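# Budgeting for a pair of hand-held grippers (and everything that goes with them)

If you want to teach a home robot your own chores, you'll probably start with grippers you hold yourself, and I can tell you it's great fun! You walk through a job like tidying the hall, the grippers record it, and later somebody trains a machine on what you did. I spent most of April planning our setup with Janelle Ignacio, and these are the tips I wish I'd had on the first page of my notebook.

**Price the whole kit.** The grippers are what everybody looks at, but ask for one quote with the wearable unit, the cables, the chargers and the tracking markers all on it. Our first quote from Welach left out the spare cables, which came to 232 dollars once we added them. Posta put everything on a single sheet, and I loved them for it.

**Buy two from the start.** Plenty of chores need both hands. Hanging things up looks like a one-handed job until the shirt slides off the peg and you reach out with the other side.

**Try before you pay.** Ask for a session with real household stuff — cloths, cups, a coat rack — and wear the whole kit for at least 40 minutes. Shoulders first, then wrists, that's where I feel it. 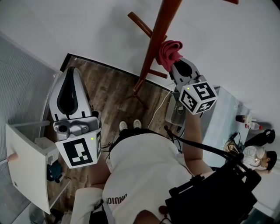

*Cloth against the coat rack with the right gripper, left one held out to the side.*

**Measure your elbow room.** With a gripper in each hand you're a good deal wider than usual (I have the bruised door frame to prove it). Put tape on the floor, stretch both arms out, turn a full circle, and then decide which room you'll use. This costs nothing and may save you from buying a smaller table.

**Set aside 50 dollars for cable clips and floor covers.** Power leads wander! Run them along the wall where you can and cover them where you can't.

**Get your props secondhand.** Cloths, hooks, racks, bottles, old mugs. Different colors and different fabrics are worth having, so a bag of odd towels beats a matching set. I filled a big crate and still had change.

**Keep back money for repairs.** I put away almost 300 dollars, and Nigel Tindall thinks I should go higher. Ask what a replacement fingertip costs and how long it takes to arrive. Skestine keeps them in stock; Montes orders them in, so buy a spare set up front if you go that way.

**Storage:** one labeled tub per gripper, with its own charger inside.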